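Bruklow workshop gets a sorting arm

13/12/2021

Members of the Bruklow shared workshop are building an arm that sorts small items into baskets. Njål Torvik, who leads the build, is starting with fruit. The black hand has jointed fingers and is mounted on a silver arm.

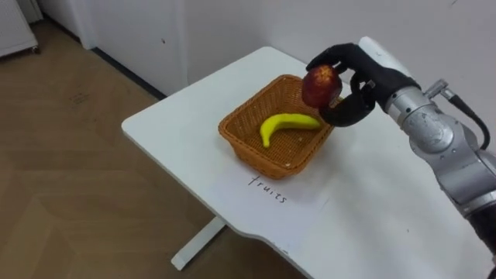 Parts and cost

The group has spent 1795 euros so far, mostly on the arm, bought used. Torvik wrote the control code over some 60 evenings. A red fruit lies beside a basket holding a banana, with the word "fruits" handwritten in front of it. 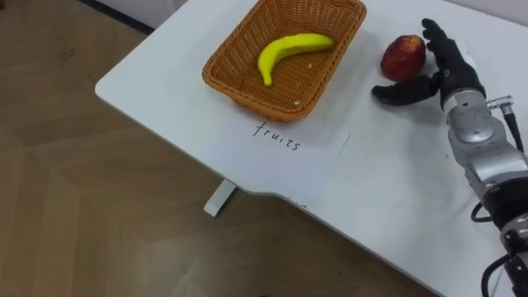
Bottles and cans are next on the list. Torvik wants 100 clean runs with fruit before the switch, and plans to show the arm at Plekbridge in May.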